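Pre-handover walk-through: kitchen, laundry and rear hall
Skonen Renovations, Higuchi Street job
Checked by: Kekeli Nutsugah
With: Fotini Giannakopoulos (owner)
Date: 24 Jul 2021

Status key: OK / Fix before handover / Watch

What a difference since the June visit! The new opening between the kitchen and the hall lets so much light through, and the joinery has come up beautifully. Comments are under each item. Please initial the ones marked Fix once they're done.

1. Entry and access
Site fence gate latches and self-closes: OK
Temporary step at rear door: Fix before handover
Comment: Still a bit of give on the left side when you step down. Renji is bringing the permanent treads, so leave the barrier tape up until they're on.

2. Electrical
Safety switches tested at the board: OK
Circuit labels legible: OK
Comment: Lovely neat labelling, thank you Mayu. I could find the oven circuit in two seconds flat!
Power points over bench, cover plates on: Fix before handover
Comment: One plate missing beside the rangehood. The cable is isolated and capped.
Smoke alarms interconnected and sounding: OK
Comment: All 4 went off together when I pressed the hall one. Very loud, very good.

3. Plumbing and wet areas
Mixer taps, hot and cold the right way round: OK
Hot water at laundry tub: Watch
Comment: Read 51 degrees at the tub, a touch over what we want at any outlet used for washing hands. Tempering valve to be adjusted and the reading taken again.
Under-sink joints dry after a ten-minute run: OK
Dishwasher hose secured high: OK

4. Floors
Trip edges at doorways: Fix before handover
Comment: Hall to laundry needs its trim strip. Kitchen threshold is flush and a pleasure to walk across in socks.
Tiles sounding hollow when tapped: OK
Comment: Went over the lot with the handle of a screwdriver and didn't find a drummy one.
Grout lines full, no pinholes: OK
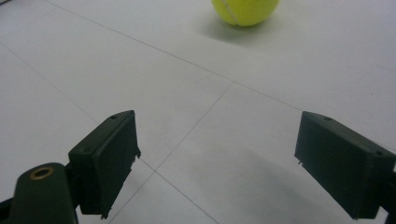 Floor tiles and grout lines, with tennis ball.

Fall to laundry floor waste: OK
Comment: Poured a jug in each corner and it all made its way to the drain. Great job by the tilers, especially behind the door where it's tight.
Sealant at skirting: Watch
Comment: Small gap near the linen cupboard. May just be the timber settling, so look again at the follow-up.

5. Joinery and glass
Overhead cupboards fixed to studs: OK
Soft-close drawers: OK
Comment: Bistik runners throughout. I opened and shut them far more often than the checklist calls for.
Pantry door clearance: Fix before handover
Comment: Catches the fridge handle. Needs 6 mm off, or a stop fitted. Fotini would like the stop.
Safety glass mark visible on rear door: OK

6. Paint and finish
Ceiling and walls under side light: OK
Comment: Flonudia white in both rooms. It's such a warm colour in the afternoon.
Window sashes free to open: Fix before handover
Comment: Laundry window is painted shut on one side. Run a blade around it.

7. Paperwork
Waterproofing certificate: OK, in folder
Electrical certificate: OK, in folder
Variation for hall shelving, $2,671: signed by owner, copy to Kumiko Shimada in the office
Appliance manuals: Watch
Comment: Oven manual not in the folder yet.

Follow-up: Renji to ring Fotini once the treads and trim are in. Kekeli to recheck the tub temperature and the skirting gap on the same visit.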